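Paper is a hard material for a machine to handle, and Clive Pilkington has spent most of a year on it. He runs the recording side of Lotard, a project at Pidero that gathers examples of hand work for a learning system. We spoke by phone on 1/17/21.

The current set is desk sorting. A person wears a marker cuff and a small device on each wrist, sits down at an ordinary desk and works through a pile of printed sheets. The target for the set is 2000 episodes. The count on the day we talked was 1006.

"Rigid objects are mostly a question of where to put the fingers," Pilkington said. "With a stack of paper you also have to know what it will do when you let one side go. It bends under its own weight, and the bend depends on how many sheets you picked up."

He does not script the motions. The person gets a goal, such as putting a pile in order, and chooses the grips. Early on the team wrote out each step, and the recordings came back too much alike to be of use. "We had one way of turning a page, over and over," he said. "The model learned that one way and fell apart on a thicker pile."

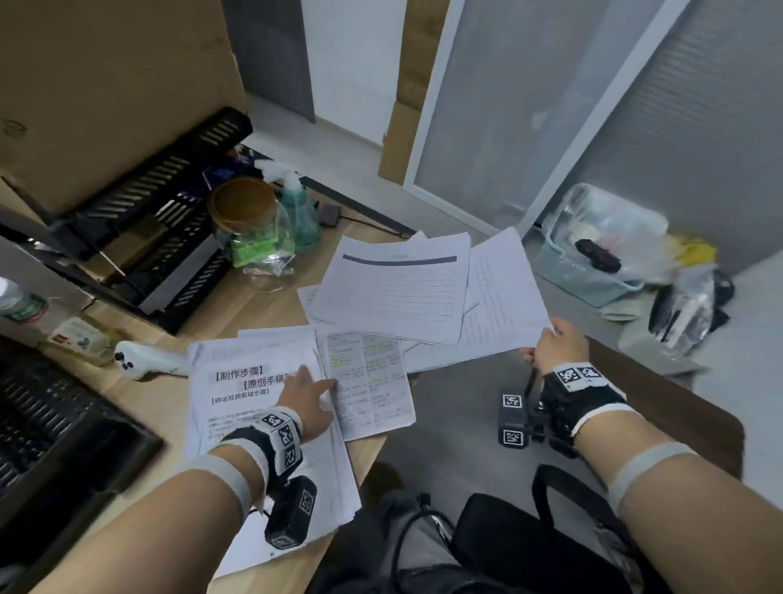 Both wrists carry markers during sorting.
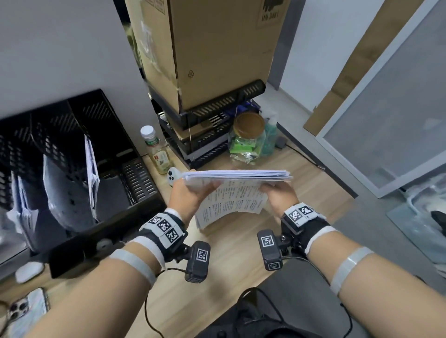
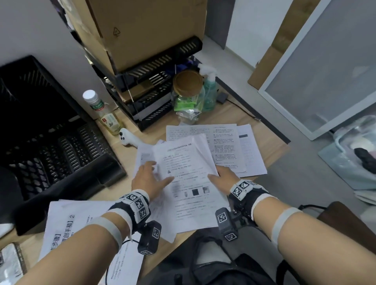
Hämäläinen takes a different view of the free-form method, and argued when I called the next morning that leaving the grips open makes the labels weaker. Two people will split the same motion at different points, and the model is then trained on the disagreement. A short list of allowed grips, in this view, would cost some variety and save a lot of relabelling.

Pilkington has heard the argument. His answer is to label later and more coarsely -- pick up, separate, square, put down -- and to leave the finer boundaries to the model. Episodes where the labels still conflict go back for a second pass. If the second pass conflicts as well, the episode is dropped from training but kept on disk.

Episode length is capped at 15 minutes. Past that, he said, people get tired and start sliding sheets they would otherwise lift. "Sliding is fine. I want it in there. I don't want it in there only at the end of every recording."

The marker cuffs give wrist position. Contact is harder, and whether two sheets or one came away is still checked by a person going through the recording.

The next set will be recorded at the Plollport office, starting in April, with envelopes and card added to the plain sheets.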